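Garment Rollers and Packers, Temporary Positions
Irnow Apparel Supply, Stomden
Posted 19 Jan 2020

Irnow Apparel Supply prints, folds, rolls and ships short-run T-shirts for clubs, staff teams and event organizers. We are hiring six temporary garment rollers for the finishing room at our Stomden building. The positions run for ten weeks, with a possible extension for those who wish to stay on for the spring catalog.

Background

Until December most of our shirts left the building folded flat, in sleeves. Three of our regular accounts have now moved to rolled delivery. A rolled shirt stands on end in a carton, can be pulled out one at a time at a registration desk, and does not need to be refolded when someone changes their mind about the size. It also takes more care at the table. A flat fold can be slightly off and still pass. A roll that is slightly off opens up in the carton, and the carton then has to be unpacked and done again.

The largest of the current jobs is the Troncoso order, which is shipped in cartons of 98 rolls. Smaller jobs go out in bags.

Duties

The work is done standing or on a high stool, at a white-topped table, one person to a table. The steps for an adult short-sleeve T-shirt are as follows.

1. Take one shirt from the supply pile on the left. Check the size label against the job ticket before the shirt is laid out.

2. Lay the shirt face down with the collar away from you. Smooth from the middle outward with flat hands. Do not pull on the hem. Pulling stretches the knit and the finished roll will be longer on one side.

3. Turn the bottom hem outward to make a cuff the width of four fingers. Run a hand around the inside of the cuff to check that both layers are turned evenly.

4. Fold one side in to the center line, sleeve back on itself. Repeat with the other side. The two long edges should meet and must not overlap at the collar.

5. Roll from the collar toward the hem. Keep both hands on the roll, one at each end, and press down as you go. Most new rollers press only in the middle, and the ends come out soft.

6. Turn the cuff back over the roll to lock it. Press once more along the whole length.

7. Set the finished roll in the row on the right, touching the one before it. Rolls in a row should match in length and thickness. If one stands out, undo it and roll it again before you go on.

8. When the row is full, count it against the ticket and move it to the carton or bag. Mark the count on the ticket in pencil.

Printed shirts need one more check. Ink that has not fully cured will mark the fabric it touches once it is rolled tight. Press a thumb on the print for three seconds. If it feels tacky, the shirt goes back on the cart for the dryer and is noted on the ticket. Do not roll it and do not put it at the bottom of the pile.

Dark shirts also show lint. A lint roller is kept at each table and is used before step 3, on both sides of the garment. Light and dark jobs are not run at the same table on the same shift.

Other duties include breaking down empty cartons, labeling full ones, wiping the table at each job change, and helping at the receiving door when a delivery arrives.

Output

A trained roller finishes 600 shirts in a full shift. We do not expect this from new staff. During the first week there is no target at all, and the only measure is how many rolls are sent back by the checker. From the second week the target rises in steps set by the shift lead. Pay is by the hour and does not change with output.

Hours and pay

Monday to Friday, 7:00 a.m. to 3:30 p.m., with a 30-minute unpaid lunch and two paid breaks of 15 minutes. A shorter shift, 9:00 a.m. to 2:00 p.m., is open for two of the six positions. Please state in your application which one you want.

The hourly rate is given at the phone interview and confirmed in writing before the first day. Training hours are paid at the same rate. Wages are paid every second Friday. Staff who complete the full ten weeks receive a bonus of $110 with the final pay.

Requirements

- Able to stand or sit at a table for up to two hours between breaks.
- Full use of both hands for repeated pressing and rolling. If you have had a wrist or hand injury, tell us at interview. Some of the work can be changed to labeling and counting.
- Able to lift a full carton to waist height. Two-person lifting is used for anything heavier.
- Able to read size labels and job tickets in English. Training can be given in Spanish.
- Age 18 or over on the first day.

No experience is needed. Laundry, retail stockroom or mailroom work is useful. Sewing skills are not required for this position, and repairs are handled by the print room.

Clothing and personal items

Closed shoes with a flat sole. Long sleeves must be pushed up and stay up. No rings with raised stones and no bracelets, as they catch the knit. Nails should be short enough not to snag. Hand cream may be used at breaks but must be washed off before you return to the table, because it leaves marks on dark cotton. Drinks stay in the break room.

Lockers are provided. Bring your own padlock.

Location

The finishing room is on the ground floor of the Irnow building in Stomden, behind the loading door. The Justgate bus stops at the corner, and the first bus of the morning arrives in time for the early shift. Parking is free in the rear lot. The front lot belongs to the neighboring business and cars left there are towed.

Selection

Selection has two parts. The first is a phone call of ten minutes with Ximena Herrera, who schedules the finishing room. The second is a paid trial of two hours at the table. You will be shown the roll twice, then given a stack of plain shirts and left to practice. At the end the checker, Patricio Ledesma, picks up several of your rolls by one end and shakes them. A roll that holds is a pass. Speed is not recorded in the trial.

Results are given within three working days. Those not selected may ask to be kept on the list for later jobs.

How to apply

Send a short letter or email to Olga Godoy, Finishing Department, with your name, phone number, the shift you want, and the earliest day you can start. A resume is welcome but not required. Applications may also be left in the box at the front desk. Please do not come to the loading door, which is not staffed by anyone who can accept them.

Applications are read in the order received, and the posting will be taken down when all six positions are filled.

Comments

Yamila Farías
Is the 9 to 2 shift every day or can it be three days a week? I have rolled shirts before for a race, so I know the cuff method.

Olga Godoy
Yamila, it is five days. We tried part weeks last year and the job tickets got split between too many people. Please apply anyway and write "three days" at the top. I will keep it for the summer list if we can't use it now.

Uriel Ulloa
I did this in the fall. Fair place to work. My advice is to set the stool higher than you think you need, so you press down with your arms straight. My wrists were sore for the first week with it too low. Also step 4 is where most of mine went wrong. If the sides overlap, the roll gets fat in the middle and the cuff won't go over.

Yamila Farías
Thanks Uriel. Do they do long sleeves too?

Uriel Ulloa
A few. The sleeve goes straight down along the side before you fold it in. It is slower, and they put you on it only after you are used to the short ones.

Ximena Herrera
Long sleeves are not part of the current orders. To answer two people who called: yes, you can bring headphones, one ear only. And the trial is paid even if you are not selected.
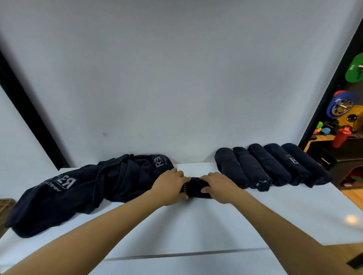
Rolling navy T-shirts at the table, with finished rolls in a row on the right.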